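The Box from Sastilus

Wednesday, quarter to six. Slamet had the keys in one hand and the bread in the other and no idea where to put either.

The table was for the box. His sister had said so on the phone, twice. Clear the table, Slamet. All of it. So he had cleared it — the mail, the fruit bowl, the radio with the bad knob, the three coats that lived there in January. All of it on the bed now, in a heap. He'd have to sleep around it.

Bread on the stove. Keys in the bread bag. Fine.

He'd carried the box up himself. Four flights, and the man from Khoo standing in the lobby with his little tablet, saying sign here, sign here, and here for the 498. Four hundred ninety-eight dollars to move a dead man's box from Sastilus to the city. Their uncle would have walked it over on his back for that. Would of charged them for the shoes, too.

"Is it there?" Rini, on the phone again. Train noise behind her.

"It's here."

"Is it on the table?"

"It's on the table."

"Don't open it."

"I'm not opening it."

He looked at it. He hadn't expected it to be good looking, was the thing. He'd remembered it dark, and big as a bathtub, pushed under the window in the house on Lutberg Road with a blanket over it. Kids weren't allowed to sit on it. Kids sat on it.
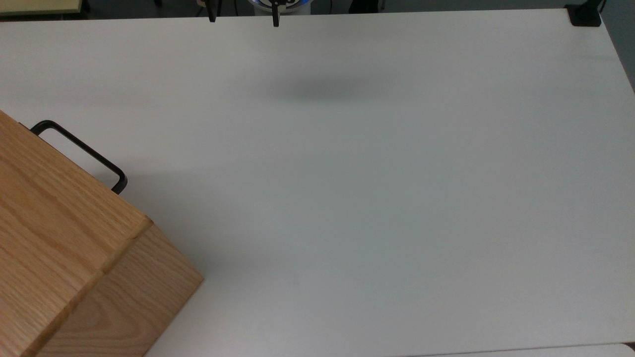

Pale wood, all that grain going every which way, and the black handle he used to hang his whole weight off when he was five or six. He put two fingers through it. Cold. It didn't even rattle.

"Slamet. Are you touching it?"

"How far out are you?"

"Skumument. Eight more stops. The train's just sitting here."

"Why are we waiting, Rini?"

Nothing for a bit. Someone on her end asking was this seat taken.

"Because he left it to both of us," she said. "And last time it was both of us and you went first."

The boat. She meant the boat. Twenty-some years and she still meant the boat. He'd sold it for 400 and given her half, and she'd put the half in an envelope and mailed it back to him, no note. He still had it. In one of the coats, probably. On the bed.

"I was broke," he said.

"I know you were broke."

"It leaked."

"I know it leaked, I was in it more than you."

The train started up. He could hear it, then he couldn't hear her, then she was back, halfway through something.

"— a thousand letters, Mom said. She said he wrote to everybody and didn't mail them."

"Mom said 1000 about everything."

"Well, so maybe it's ten. Maybe it's socks."

He laughed, which he hadn't planned on. Went to the bedroom, phone against his shoulder, started going through pockets. Gum. A glove. A ticket for a movie he couldn't remember one minute of. Then the envelope, soft at the corners, her handwriting from when she still made the big loops.

"What are you doing? I hear rustling. Is that the lid?"

"It's coats."

"Why are you doing coats?"

He brought it out to the kitchen and set it down next to the box, square to the edge of the tabel. Moved it over an inch. Moved it back.

"Did you eat?" he said. "There's bread. I think my keys are in it."

"Your keys are in the bread?"

"Just buzz when you're downstairs. I'll come down and get your bag."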